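The Ferry Clerk

The ferry from Zasdale to Plevach takes 12 minutes when the river is calm and 30 when it isn't. I sold tickets for it for most of my working life. The booth stands on the Zasdale side, at the end of a gravel lot, and it has one window, one stool, and a heater that smells of dust every fall until it burns itself clean.

The company told us in October that the new bridge would open in the spring and the ferry would stop. They sent a letter. The captain had already heard it from his sister in Plevach, and he had told the deckhand, and the deckhand had told me, so by the time the letter came I used it to level the stool.

I was asked to clear out the booth before the last run. There wasn't much in it. A cash drawer, a box of ticket rolls, a rain jacket that belonged to the clerk before me. Under the counter was a shelf with a curtain across it, and behind the curtain were the lost things.

We had a rule about lost things. You kept them for a year and then you threw them out. The clerk before me hadn't followed the rule and neither had I. There were gloves, mostly singles. There were eyeglasses, a child's boot, a trumpet mouthpiece, a set of false teeth in a mint tin. There was a paperback with a bus transfer stuck in it at page 80 or so, and I had read it twice myself and always put the transfer back where it was.

At the bottom was a coat. It was a woman's coat, dark green, good wool, with a lining somebody had repaired by hand. I remembered the day it was left. It was a warm day at the end of winter, the first one, and everyone came off the boat carrying their coats over their arms. This one was on the bench by the rail after they had all gone up the hill. I hung it on the hook in the booth and expected her before supper.

I could picture her a little. She had paid in coins and asked me if the boat came back the same day. I said it came back eight times the same day. She said, "Good," and then she sat down outside facing the water and let two boats go before she got on one.

That was all I knew about her. She wasn't on any of the boats back that I saw, but I went off at six and the evening clerk wasn't the kind who noticed people.

I took the coat home and put it over the kitchen chair. My husband asked whose it was. I said it was from work. He felt the sleeve and said it was a nice one, and then he asked what I meant to do with it, and I said I didn't know yet.

In the inside pocket there was a dry cleaner's ticket. I had never gone through the pockets before. It hadn't seemed right when she might walk in at any minute, and later on I had forgotten there were pockets. The ticket said Lucero Cleaners, Plevach, and it had a number on it, 1,032, with the comma written in by hand as if it were a sum of money.

I rode over on my next day off. I had worked that boat for so many years and I don't think I had been across more than a few times in the last ten. The captain wouldn't take my fare. The river was brown and high and there was a branch going down it with a bird standing on the end.

Lucero Cleaners was still there, on the street behind the church. The man at the counter was young. I put the ticket down in front of him and he looked at it for a while.

"This is my grandfather's writing," he said.

I told him I supposed the clothes were long gone. He said probably, but he went in back anyway. I could hear him moving hangers. There was a calendar on the wall from a tire shop, and a bell on the counter with a card that said to ring it once. A woman came in with shirts and stood behind me, and I let her go ahead, and then there was no one to wait on her, so we both stood there.

He came back with a dress in a paper cover. The paper had gone yellow along the folds. He said his grandfather never threw out anything with a ticket on it and his mother wouldn't let anyone touch that rack now. He said there were things on it from before he was born.

"Is it yours?" he asked.

I said no. I said I had her coat.

He thought about that. The woman with the shirts said, "Well, they ought to be together," as though it were a thing anybody could see, and I found I agreed with her. I offered to pay. He looked at the old price and laughed and shook his head. I left the money on the counter and he didn't push it back.

The dress was blue with a plain collar. I hung it in our hall closet next to the coat. My husband moved his jackets down to make room and didn't say anything about it until we were in bed, when he asked if I was going to look for her. I said I had looked. He said one trip to the cleaners wasn't looking. I said it was as much as I had in me, and he turned the lamp off.

The last run was at four in the afternoon. More people came than the boat would hold – they stood all over the gravel lot with cameras and thermoses. The newspaper in Mosow said 3,000, but the lot wouldn't hold half that. I sold tickets until the roll ran out and then I waved the rest on. Some of them I knew. A lot of them I had never seen before in my life, and they told me how much they would miss it.

I wore the green coat. I hadn't planned to. It was cold and it was the one nearest the door. I stood outside the booth so that anyone coming up from the landing would have to pass me, and I kept it buttoned to the top so the whole of it would show.

People came by. An old man touched his hat. A girl asked me where the restroom was and I told her there had never been one. The boat went over and blew its horn in the middle, and it came back with its lights on, and the captain tied it up and stood with his hand on the rope.

When nearly everyone had gone, a woman stopped by the window. She was my age or a little older, in a tan raincoat. She looked at the coat and then at my face.

"I had one like that," she said.

"Did you?"

"Years ago. I left it somewhere." She put her hand out but didn't touch it. "It looks well on you."

I started on the top button. She saw what I was doing and said no, no, keep it on, it was freezing out here. I told her I had a dress too. I told her it was blue and had a plain collar, and that it was in my hall closet, and I only lived up the hill.

She looked across at Plevach for some time. The lights were coming on over there.

"Is there a bus?" she asked. "After this?"

I said there was one at six, from the top of the road. She said that gave us a while, then. I locked the booth, although there was nothing in it, and we walked up.
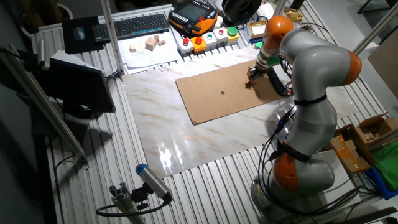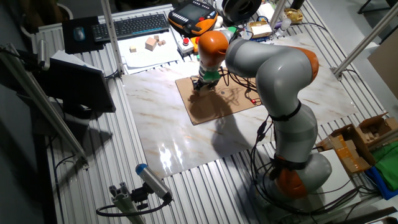
Gray and orange arm over brown cardboard, two views.

"The Ferry Clerk" first appeared in January 2019.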